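Plates in a rack or stacked in the cupboard?

bayu_w
We moved in March and the new kitchen has one narrow cupboard. I've started leaving the everyday plates in a small black plastic rack on the table, standing on edge. My wife wants them stacked and put away. What do you all do?

tineke_m
Stack them. A rack on the table takes up room you need for eating, and plates left out get dusty.

bayu_w
Ours get used every day, so dust hasn't been a problem. The rack is low and sits toward the back.

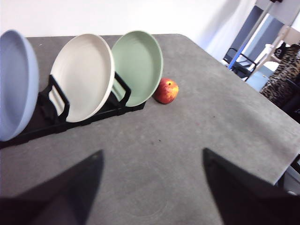 I can pull out whichever color I want without lifting the others. With the old stack I chipped two rims getting at the bottom one.

Ridwan P
Same setup here for 9 years. Wash the rack too, the slots collect gunk.

tineke_m
Chips come from stacking in a hurry. Put a paper towel between each plate.

kbotha70
I'm not doing paper towels every night. Rack for daily plates, cupboard for the rest.

bayu_w
That might work. I'll clear a shelf Saturday and see what she thinks.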